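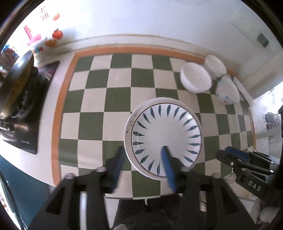

How Do You Choose a Hand for a Robot?

You were given your hands for nothing. They arrived with you, already attached, and they came with four fingers and a thumb each. Robots are less lucky. Someone has to pick their hands for them, and there are rather a lot of hands to pick from.

A robot's hand is called a gripper. The people who choose grippers spend their days finding out what each one is good at and what it drops. Ratih Tambunan has been doing this job at a small workshop called Hundatach for long enough to own very few matching plates.

Two fingers or more?

The simplest gripper has two fingers that open and close, a bit like kitchen tongs. You might think two is mean. Try it yourself, though. Put your hand behind your back and use only your thumb and one finger of the other hand for a whole breakfast. You can lift toast. You can hold a spoon, sort of. You can probably manage a cup if you're careful, and you will find out quite fast what you can't do. Buttons are horrible.

Two fingers are cheap, they're easy to mend, and a computer only has to think about one thing: how far apart should they be? A gripper with five bendy fingers has dozens of things to think about, and it thinks about them all while your egg goes cold.

Soft tips, hard tips

Bare metal is a bad thing to hold a plate with. It is hard and slippery and so is the plate, and two slippery things do not make friends. That's why many grippers wear pads. A rubber pad squashes a tiny bit when it presses on something, so more of it touches, and that gives more grip. Scientists call this friction. You call it the reason you don't wear socks on the stairs.

Last June Hundatach compared two sets of finger pads, which the workshop named Piltix and Grevau. (Ratih says naming things is the best part of the job and she won't be told otherwise.) Piltix was smooth and very squashy. Grevau was firmer, with a rough pattern on it. Each set had 80 goes at picking up a dinner plate by its rim.

Piltix dropped the plate 30 times. Grevau dropped it 16 times. So Grevau won, and everybody was pleased except the person with the dustpan.

Then they tried a sponge, and both of them did it perfectly, so that was a dull afternoon.

Why plates and bowls are so annoying

A box is polite. It has flat sides, and flat fingers like flat sides. A plate is nearly all middle, and lies so low that a finger can't easily get underneath. If you press down on one edge, the far side may pop up, or the whole thing may skate off across the worktop. The usual trick is to get hold of the rim.

Bowls have a different trick for you. Their walls curve, so a flat finger touches only a little bit of them. One standing up the right way can be pinched by the wall, with one finger inside and one outside. Tip it on its side and the wall points somewhere else entirely, so the gripper has to come in at a new angle.

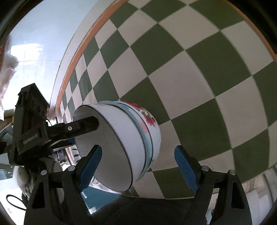
Bowls inside other bowls are worse again. If you pinch the outside one, will the inside one come too? You know the answer because you've unstacked bowls hundreds of times and heard what happened. A robot hasn't. It has to be shown.

Showing a robot what to do

One way of showing it is with a gripper you hold yourself. A person squeezes it, moves it about and does the job, while a camera on the gripper records what the fingers are up to. Later a computer studies the recordings and tries to work out the moves. You can use one for each hand, which helps, as plenty of jobs need one hand to hold and the other to fiddle.

The camera often has a very wide lens called a fisheye. It sees a great deal at once, but it bends straight lines into curves. The computer gets used to it. People take slightly longer and sometimes need a biscuit.

Test your own grippers

Find a pair of kitchen tongs, and ask whoever owns them. Choose things that won't break: a plastic bowl, a sock, a pencil, a grape. Pick each one up 16 times and write down how many times you drop it. Now wrap a rubber band round each tip of the tongs and do it all over again.

Did the sock get easier? What about the grape? Ratih's colleague Wattimena still hasn't beaten the grape, and he's had a whole winter at it.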